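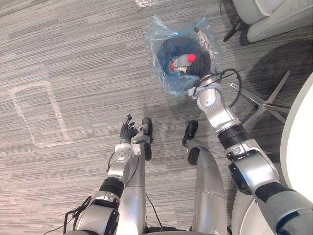

Anong Kongkaew wrote back over the weekend that the third mission still drags, and that she spent most of it looking for the lift key when she should have been worrying about the guards.

Monday, January 8, 2024

She has a point, bless her. I played Itenport through twice this morning with the kettle on and the sound up, and the stretch between the docks and the Hunon vault is far too long for what happens in it. You get the door code, you walk, you hear Pyo grumbling on the radio (I do love those lines), and then you walk a bit more. I've pulled the second gantry out of the map altogether and put the key on the guard captain, so you have to sneak up on him or make a fuss. Both ways work so far.
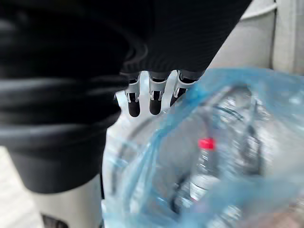

Guards and alarms

The vault guards had 3000 health between them, left over from when the player still had the big rifle at this point. I've dropped the captain to 239, an odd number, but it lets him go down on the fifth shot with the pistol and it felt right in the hand. The alarm now runs for 28 seconds before the shutters close. I tried a shorter one and kept getting stuck behind the crates, though that may just be me getting slow!

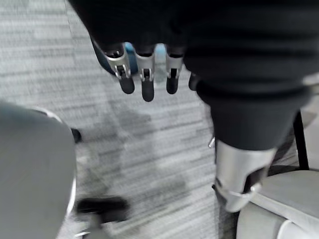 Still to do

Pyo's line about the flooded tunnel plays even if you never go down there. The checkpoint after the vault sometimes puts you back without the key, and I've only managed to make it happen when saving on the ladder. Fosix needs a proper entrance too – at the moment he's simply standing in the control room when the door opens, like a man waiting for a bus. 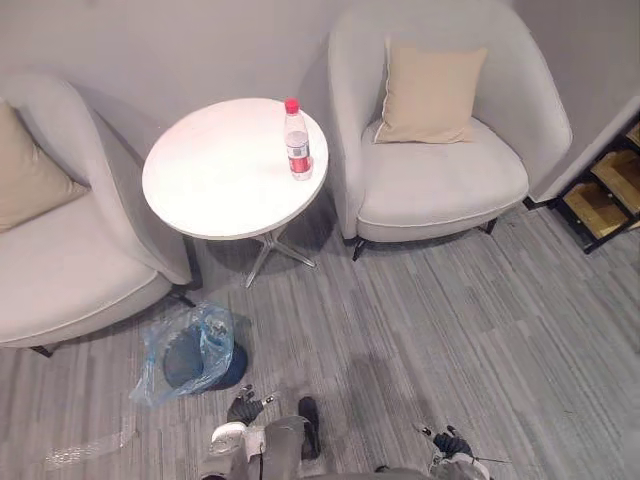
I had a go at bringing him in through the ceiling hatch, and it's nearly there, only he lands facing the wall and gives his whole speech to it. Anong, if you get an hour, please try build 5 and tell me whether the walk still feels long.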